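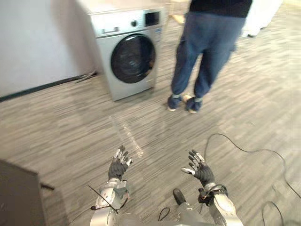

Carpet is fine under a washer, according to the man at Wattanapong, as long as the feet are level and you don't overload it. I have my doubts, which is why I'm posting.

**Washing machine straight on carpet, and towels that feel like doormats – connected?**

*posted by flatpile, Warby*

We moved in July. The only place with the plumbing is a carpeted room, grey stripe, fairly thin pile, so the front loader is standing directly on that, up against a white wall. I asked the shop whether it needed a board or a stand. No, they said. Then they tried to sell me a set of Penach pads, so make of that what you will.

The machine doesn't walk, but it does rock a bit on the fast spin. The handbook says "firm, level floor" and leaves it there.

The other thing is the towels. They're ordinary terry, pale pink, not old, and they were lovely in the old flat.

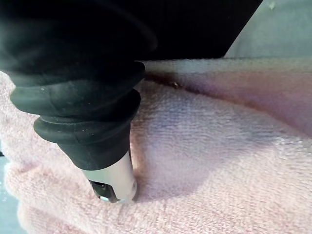
I wash them at 40 with the normal dose of powder, and they feel stiff once they've dried on the airer. My sister-in-law swears by Grellilon softener. The bottle promises "hotel feel", and I've stayed in enough hotels to know that could mean anything. Is any of it worth the money, and could the carpet have something to do with it? I don't want to buy pads, softener and a stand and end up where I started.

---

**spincycle_sceptic**

Two separate problems, I'd say. Carpet won't make a towel stiff.

Machine first. Thin carpet isn't a disaster but I wouldn't leave it like that for good. The feet sink in unevenly, so something that was level in July might not be now. Get a spirit level on top, front to back and side to side. If it's out, adjust the feet and tighten the locknuts afterwards (people forget the locknuts and then blame the floor). Look in the handbook for anything about air vents in the base as well, as some models have them and carpet can block them.

What I'd do is put a piece of thick exterior ply under it, cut a bit bigger than the machine. Rubber pads on top of carpet seem daft to me. You're putting something squashy on something squashy. I'd want to see a proper test before I paid for those, and "customers love them" doesn't count.

Unplug it and turn the water off before you shift it, and get someone to help.

Towels: skip the softener. It coats the loops, so they feel nice in the hand and then push the water round your back. Do one wash at 60 with no softener and half your usual powder, if the care label allows it. Add an extra rinse. Give each towel a hard shake before it goes on the airer. Is Warby hard water? If so, go by the hard water dose on the packet and ignore my "half".

---

**mrs_airer**

Just use Grellilon, mine are lovely and I've had it for years. And our washer has always been on carpet, never had a problem

---

**flatpile**

Thanks both. Got the level out and it's low at the back left, so that's the rocking explained, or some of it. I'm still not convinced the ply will make much difference but it's cheaper than the pads.

Did 3 towels with less powder and two rinses. Slightly softer? The shaking might have done that by itself. Water is hard here, so I'll try the packet dose next and hold off on the softener until I've run out of free things to try.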